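2019年12月4日 見学メモ(自分用+部の共有フォルダ用)

Kessideの学生ロボットクラブの公開日に行ってきた。帰りの電車で打ってるので雑。あとで直す、たぶん直さない。

## 行き

駅から歩いて坂。思ったより寒い。受付で名札をもらって、靴カバーは不要とのこと。去年行った先輩の話だと要るはずだったので持っていったのに荷物になった。入場無料、資料代だけ400円。冊子は白黒で、回路図のページが潰れて読めない。PDFを後日くれるらしい。

案内はDinesh Subramaniamさん。クラブの顧問で、日本語ぺらぺら。早口。質問すると立ち止まって、次の部屋に行くのを忘れる人。おかげで後半がかなり押した。

## 双腕の班(Trellis)

今日の目当て。班の名前がTrellis、由来は聞きそびれた。机の両側からアームを出して、日用品を扱わせる課題をやっている。コップとかボトルとか。産業用の部品じゃなくて台所にあるような物を使うのは、大会の課題がそうだから。

メモそのまま貼る。

- 操作は人が別の一組のアームを手で動かして、机側がそれに追従する方式
- その記録をためて、あとで学習に使う
- 今たまっている記録は3,006回分。うち使い物になるのが何割かは「聞かないで」と言われた
- 1回の記録が終わるごとに物の置き場所を変える。ずらし方は表で決めてある
- 失敗した回も消さずに別フォルダ。これはうちでも真似する

班長のNahom Workuさんに少し話を聞けた。いちばん困っているのは両腕の受け渡しだそう。片方が離すタイミング。早いと落ちる、遅いと引っ張り合いになってモーターの保護が働いて止まる。人間が操作していても難しくて、1年生は最初の2週間それだけ練習するとのこと。

Nahomさんの言い方だと「右手がうまい人はいくらでもいる、左手を待たせておける人が少ない」。なるほど。うちの片腕でも、何もしない間にどういう姿勢で止めておくかは決めてなかった。要検討。

背景に布を張る話も聞いた。カメラに余計な物が写ると、机の上じゃなく後ろの棚を覚えてしまうことがあるらしい。前に部屋の模様替えをしたら急に動きがおかしくなって、原因がわかるまで丸一週間。布のしわはそのままでいいのかと聞いたら、多少あった方がいい派と、アイロンをかけたい派で班が割れているそうです。

ケーブルの取り回し。ここは長く見せてもらった。手首の先に余裕をもたせすぎると机の物に引っかかる、詰めすぎるとひねった時にコネクタが抜ける。コネクタ抜けの記録がノートにずらっと書いてあった。うちも書こう。今は誰も書いてない(私も)。

## 質問タイム

他校の人の質問で役に立ったもの。

- 金属の光る部分は苦手か → 照明しだい。真上から当てると厳しい、斜めにして拡散板を入れたらましになった
- 細長いボトルはどこをつかむ → 胴の上寄り。下だと持ち上げた時に振れる。ただし上すぎると肩で滑る
- 柔らかいコップは → 締めすぎでへこむ。指先の力は測れないので電流値で代用してる
- 予算は → 笑ってごまかされた

私も一つ聞いた。記録を取る人が何人もいると癖が混ざらないか。混ざる、とのこと。同じ課題なのに速い人と遅い人で動きが全然ちがって、混ぜて学習させると途中で迷って震えるような動きになった。いまは一つの課題は二人までに絞って、最初に手順を口で合わせてから始める。これは大きい収穫。

## 車輪の班(Kasprzak)

時間がなくて15分くらい。ライントレースの延長で、倉庫の搬送をまねた課題。床のコースがすごくきれいに作ってある。テープじゃなくて塗装。機体番号212がその日いちばん調子がいいらしく、ずっとそれだけ走っていた。ほかの機体は充電中。

曲がり角で減速するところをプログラムで決め打ちにしてて、学習は使っていない。Dineshさんは「こっちの方が大会では強い」と。双腕の班の前で言うのでちょっと空気がおもしろかった。

## 工作室

3Dプリンタが並んでいて、指先の部品を刷っていた。指先だけで655版まで行ったという壁の表、版数の付け方がだいぶ細かい(0.1mm変えても一つ上がる)。太いのや細いのを順に触らせてもらう。自分は四角くて小さいやつが好み。滑り止めのゴムは貼り替え前提で、両面テープ。

Bostoderという名前の治具も見た。アームの原点合わせに使う台で、代々の先輩が作ったもの。差し込んで、電源入れて、ボタン。それだけ。うちは毎回目で合わせているので欲しい。図面もらえるか聞いたら、冊子のPDFと一緒に送ってくれるそうです。忘れずにメールすること。

## 帰ってからやること

- お礼メール(今日中)
- コネクタ抜けノートを作る
- 待機姿勢を決める。次の部会で
- 背景の布、無地のシーツでいいか先生に確認
- 記録係を二人に決める。たぶん揉める
- 失敗の回を消さない!!

部会で報告10分もらってるけど全然足りない。双腕の話だけにするかも。車輪の方は冊子を回せばいい。冊子は部室の棚に置いておくので、持ち帰った人は返してくださ。

来年の12月も公開日はあるとのこと、次は一年生を連れていきたい。電車の乗り換えがややこしいので早めに出ること。昼は学食が開いてなかった、パン持参。

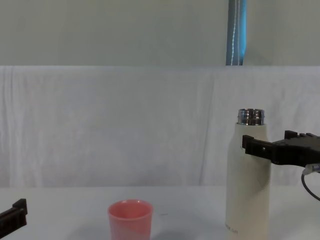 最初に片腕だけの班でも、双腕の練習は始められますか?

Nahomさんの話では、まず片腕で置く・持つ・離すを安定させて、その後でもう一本を足す順番がいいそうです。二本目は最初は動かさず、待機姿勢で止めておくだけ。受け渡しの練習は、両方の原点合わせが毎回同じにできるようになってから。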